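Domcombe Gearbox Weekend – the gallery

OK finally getting these up. Sorry for the wait, Sunday ran late and then work happened. For anyone who missed it: we gave the reduction gearbox off the old Nepia winding machine a full strip-down, clean, look-over and put-back-together. Elsie Sutcliffe ran the bench, Mandla Swanepoel did the lifting and most of the swearing. I wrote things on tape.

Not every stage got a picture, hands were too oily most of Saturday. So some of these entries are just notes, and there's one picture in the middle of it all. If you have more on your phone send them over and I'll slot them in.

The box itself
Nepia double reduction, out of the winding machine in the end bay. Runs the take-up drum. Had a grumble at low speed since January, worse when loaded. Lid has been off at least once before us – two different kinds of bolt head, and a bead of sealant that somebody put on with a trowel.

Draining
Oil came out slow and very dark. Smelled burnt but Elsie says old gear oil always smells like that. Left it overnight with the plug out and a tray under. Got another cupful in the morning, so worth the wait. Strained the lot through a rag to look for metal. Fine gray paste, no chunks. Good sign.

Lid off
Sealant fought back. Mandla went along the joint with a scraper and a soft hammer, a bit at a time, all the way round and then round again. No gouges in the face!! Very pleased about that. Old gasket was in there UNDER the sealant, in crumbs.

Getting the gears out
Planet carrier side first. Snap ring was stiff, then it wasn't, and we spent a while looking for it under the bench. Found. Everything got a dab of paint pen on the hidden face before it moved so it goes back the same way up. Do this. Last time (the Zullus pump, some of you remember) we didnt and it ran noisy for a month till it bedded back in.

Washing
Parts bath, stiff brush, second bath, then wiped down. Brush goes along the teeth, not across, or you just pack the muck into the roots. Bores got a bottle brush. Plate got a going over with a scouring pad, and it still has all its old scratches, that's just how it looks now.

The inspection spread
Laid things out on the dark cloth so nothing rolls off and you can see any bits that fall out. Elsie checks teeth with a fingernail first and a loupe second. She's looking for pitting on the flanks, a step near the tip, chips at the ends. Turn the gear, feel each tooth, turn again. It's slow. Don't talk to her.

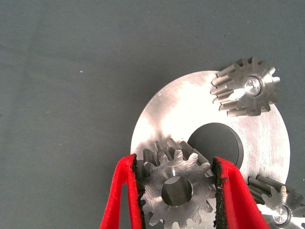 Carrier plate and gears on the cloth. Bare bore on the big one at the bottom, shaft ends showing in the other two.

Verdict on that lot: all going back in. Flanks are polished from running, no pitting that Elsie would own up to. One pinion had a tiny burr on a tooth end, taken off with a slip stone, two minutes work.

So what was the grumble
Bearing. Of course it was a bearing. Input side, inner race had a rough patch you could feel if you turned it slowly with your thumb pressing on one side. New pair ordered from Plurkico, came in 2 days which is better than last time. Seals replaced while we were in there, they were cheap and the old ones had gone hard like licorice.

Bearings in
Housing warmed, bearings in the freezer, then a quick drop and hold your breath. First one went in by itself. Second one cocked slightly and had to come out and go again. Gloves on, please, someone (me) forgot.

Putting it back
Paint dots matched up, oil on every tooth before it meshed. Turned it over by hand after each gear went in, which Mandla thought was overdoing it until the carrier bound up on the second go. A spacer was in backwards. Out, flip, in. Smooth after that.

Backlash
Checked in four spots with the dial gauge, clamped to the housing flange. Even all the way round. Figures are in the book, page 189, next to the coffee ring.

Lid on
New gasket cut from sheet. NO sealant. Bolts all the same kind now, 8 of them, done up crosswise in three passes. Mandla wrote the torque on the lid in marker for whoever opens it next.

First run
No load to start, then stepped it up to 1000 rpm on the input and left it there while we had lunch. Hand on the casing every so often. Warm, not hot. Quiet enough that you can hear the belt now, so I guess the belt is next.

Still to do
– top up oil after a week, check the drain plug for weeping
– paint on the lid where the scraper went
– give Elsie her loupe back, it's in my coat
– sort the odd bolts, theyre in a jam jar on the sill

Thanks to everyone who came by, held a flashlight or brought food. The onion tart dish is still in the Domcombe kitchen, whoevers it is.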